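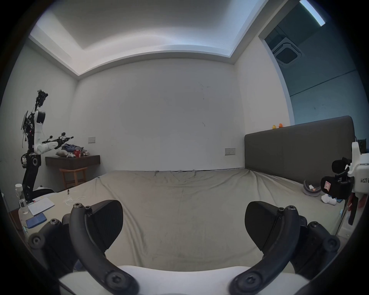
Who may start a session when a powered robot and a person with a hand-held gripper work in the same room?

The session lead starts it, after the robot operator and every person holding a gripper have each said aloud that they are ready. If a person enters or leaves the room, the start is given again.

Review of the Urna Shared Room Practice Kit
Equipment and Practice Reviews, Bornport Office

Summary of findings

The Urna Shared Room Practice Kit is recommended for teams that run robots in furnished rooms, subject to the conditions listed at the end of this review. Its rules are short, its forms can be completed by staff with little training, and its method for dividing a room into zones is the clearest this office has tested. Its treatment of loose cables is weak. The section on record keeping needs to be rewritten before the kit can be used in an audit.

What the kit contains

The kit is published by Diltcombe and is supplied in a flat box. It holds a rule book, a pad of room sheets, a pad of session sheets, floor tape, a set of door cards, and a laminated stop card meant to be fixed at eye level near the entrance. There is no software. Completed sheets may be scanned, and the publisher permits copying within the purchasing organization.

The rule book has two parts. The first covers the room: who prepares it, what may stay in it, and how the areas of reach are marked. The second covers the session, from the spoken start through to handover. A short list of terms follows. It is useful mainly for the difference it draws between a robot that is "parked" and a robot that is "held." A parked robot has its power to the joints removed. A held robot is still but powered, and the rules treat it in the same way as a moving one. Several teams that took part in our trial had used the two words loosely before, and the change in habit was worth the price of the kit on its own.

How the review was carried out

The kit was used at the Bornport office and at the Kiều training rooms. Tuấn Phùng led the trial and kept the session sheets. Xuân Hồ, who had no part in setting up the rooms, read the completed sheets and compared them with the rule book. In total 1,065 sessions were recorded. The rooms were furnished as bedrooms, kitchens and small offices, and sessions were run both with robots alone and with staff using hand-held grippers in the same space.

The office paid for its own copies. Diltcombe was sent a draft of the findings for factual correction and asked for one change, to the description of the door cards, which was made.

Room preparation

The kit asks that a room sheet be filled in before any equipment is switched on. The sheet divides the room's contents into three groups: task items, fixed items and stray items. Task items are those the session needs. Fixed items stay where they are and are not to be handled. Stray items are everything else, and must be removed or moved to one of the first two groups by name.

This is sound practice and it suits real rooms. The bedroom at the head of this review is a fair test of it. A notebook, a sheet of paper, bottles and a slipper lie on the bed, there are clothes on the wall shelf, and a pair of rubber ducks sits on top of the headboard. Any of these could be a task item or a stray one, and a person arriving in the room cannot tell which without a written list. The sheet settles the matter. During the trial, disagreements over whether an item should be on a surface were ended by reading the sheet, and where the sheet was silent the item was taken out.

The rules on liquids are strict. Bottles used as task items must be closed, and a glass bottle must be entered on the sheet by material. The kit advises a plastic substitute where the task allows one. We agree, although the kit should say plainly that some tasks do not allow one and should state what extra care is then expected.

Preparation takes up to 20 minutes for a room that has not been used before. Repeat use of the same room is much quicker if the previous sheet is kept on the door.

Zones and reach

Each robot is given a reach zone, marked on the floor with tape. The zone is drawn from the full extension of the arm with the gripper fitted, and the rule book is firm that the gripper must be counted. A humanoid working at a shelf with its arm held out in front of it takes up a good deal more of a small bedroom than its base suggests. Staff who mark the zone from the base alone will draw it too small.

A person with a hand-held gripper is given a working place outside the reach zone. If the task requires crossing the tape, the robot must be parked first. The kit allows no exception for short tasks or for experienced staff. Some of those who took part in the trial found this slow. The reviewers consider it correct and would not support a relaxed version.

Where the kit falls short is furniture. Tape can be laid on a floor, but a bed or a table often fills the space between the robot and the person, and it is the bed or table that both of them reach across. The rule book says only that the line should be "carried over" the furniture. It does not say how. At Kiều, staff laid a strip of colored cloth across the bed, and this worked well enough until bedding was itself a task item. A future edition should offer a proper method.

Rules for hand-held grippers

The section on hand-held grippers is brief and good. Holders are to check screws and finger pads before each session, keep the fingers open when not gripping, and keep the free hand away from the linkages. When two holders share a room, each must be able to see the other, or a third member of staff must watch both. Anyone holding a gripper is to look up from the task before stepping back.

The rules also require that attachments be recorded. Sensors, foam covers, labels and stickers may be added to a gripper, but the session sheet must show what was fitted. We support this rule. A small change to a finger pad can alter how an item is held, and sheets without this entry proved difficult to compare later.

One point needs correction. The rule book tells holders to place a gripper "on the nearest flat surface" during a pause. In a bedroom the nearest surface is often the bed, where a gripper may rest on bedding and among task items. The reviewers advise a marked stand or tray outside the reach zone.

Cables

Cable rules are the weakest part of the kit. Floor cables are covered in detail, with good advice on routing and covers. Cables on furniture are not mentioned at all. A thin cable looped across a sheet is easy to miss against pale bedding, and both gripper fingers and robot fingers can catch it. The same silence applies to wires that hang from the robot. Where wiring hangs loose from a torso or arm, it should be checked against the full range of motion before the session and secured where possible. The kit should say so.

Until a new edition is issued, teams should add two lines to the room sheet, one for cables on furniture and one for loose wiring on equipment. Both reviewers used sheets altered in this way for the later part of the trial.

Stopping a session

Any person in the room may stop the session by saying "stop" and raising a hand. No reason has to be given at the time. The robot is parked, grippers are lowered, and the session lead records the stop. A stop may not be counted against the person who called it. Managers are asked to sign a statement to this effect, and the signed page is kept with the stop card.

The reviewers found this section well judged. It is also written in words that new staff could repeat back after one reading. The stop card itself is legible across a room, though the glossy surface reflects ceiling lighting and should be replaced with a matte one.

Record keeping

Session sheets ask for the name of the lead, the room, the robot's state at start and finish, attachments, stops and comments. There is no field for the edition of the rule book in use, and no field linking a session sheet to its room sheet. Xuân Hồ was unable to match a number of sessions to the correct room layout for this reason. A shared reference written by hand at the top of both sheets solves the problem, but an organization that is subject to audit should not have to invent it.

The retention advice is vague. "Keep for a suitable time" is of no practical help to a records office.

Conditions of recommendation

The kit may be adopted on the following conditions.

Room sheets carry the added lines for cables and loose wiring.

Session sheets and room sheets share a written reference.

A stand or tray is provided for hand-held grippers during pauses.

The organization sets its own retention period in writing.

The team agrees in advance how a reach zone is to be marked across beds, tables and other large furniture.

The altered sheets used at Bornport can be requested from Tuấn Phùng through the office. Comments from other teams using the kit are welcome and will be passed to Diltcombe each April with the names of individuals removed.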